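Delegated stake shows as "pending exit" long after the unbonding period

Folstead Community Help > Staking and validators

Hendrik Du Plessis

I delegated 800 LEI to a validator on the Lei network through the Folstead wallet in April. Last month I asked to withdraw the full amount. The wallet showed an unbonding period of 31 epochs. That period has passed and the position still reads "pending exit". My spendable balance has not changed.

Wallet is the desktop version, connected to the default Skaltholm node. I have restarted it twice and cleared the local cache. The explorer lists my withdrawal request as confirmed, with one line underneath that I do not understand: "claim: none".

Is the stake lost, or is there another step? I would also like to know whether I am still earning rewards on it.

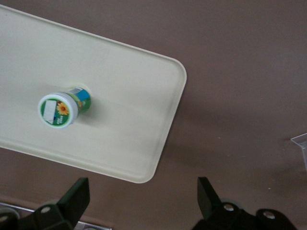 2 replies

Plutness

Had the same thing, switched node and it sorted itself out after a day or so. Try another node. Don't send the withdrawal request again though, I did that and paid the fee twice for nothing.

Prasert Petchrat

The stake is not lost. "claim: none" means the unbonding period has ended or is running, and no claim transaction has been recorded against the request. On Lei, leaving a validator takes two transactions. The first (withdraw) starts the unbonding timer. The second (claim) moves the released coins to your spendable balance. Older wallets sent the second one for you. The current Folstead desktop wallet does not, unless "Auto-claim" was switched on before the withdraw was signed.

To claim by hand:

Open Staking, then Positions, and select the validator.
Check that "Epochs remaining" reads 0. If it shows any other figure, the timer has not finished.
Choose Claim, and sign. You need a small spendable balance for the fee — it cannot be taken from the coins being released.
Wait for the next epoch boundary before checking the balance.

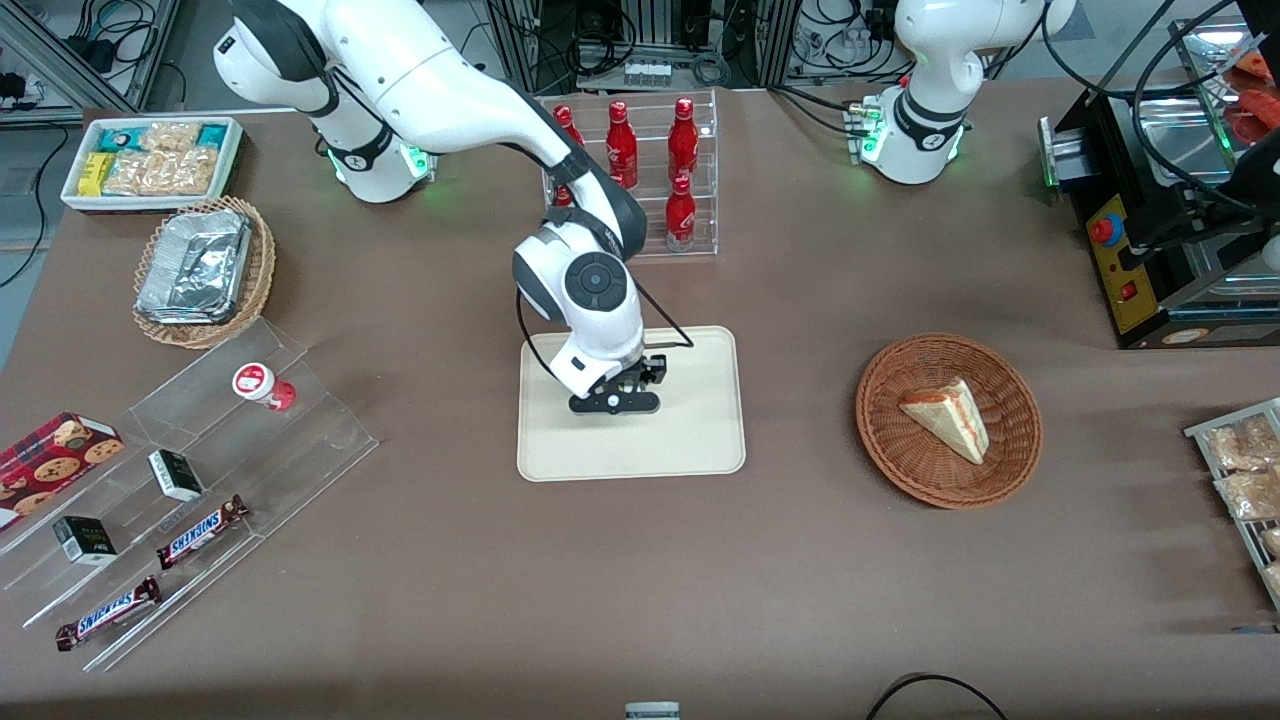 If the Claim button is greyed out while the counter reads 0, the node you are connected to is probably behind. Compare the block height in the wallet footer with the height on the explorer. When I last tested this, the default node was 1,387 blocks behind and the wallet gave no warning. A gap of one or two blocks is normal. With a larger gap, go to Settings, Network, and pick a different node. This may be what happened in the reply above, with auto-claim already on.

On rewards: they stop in the epoch in which the withdraw is confirmed. Coins in the unbonding state earn nothing, and the same goes for coins that are released but not claimed. They can still be slashed during unbonding if the validator is penalised for something it did before your request. Once the timer has run out, that no longer applies.

There is no deadline for the claim. I left one position for 47 epochs past the end of its timer and claimed it in full.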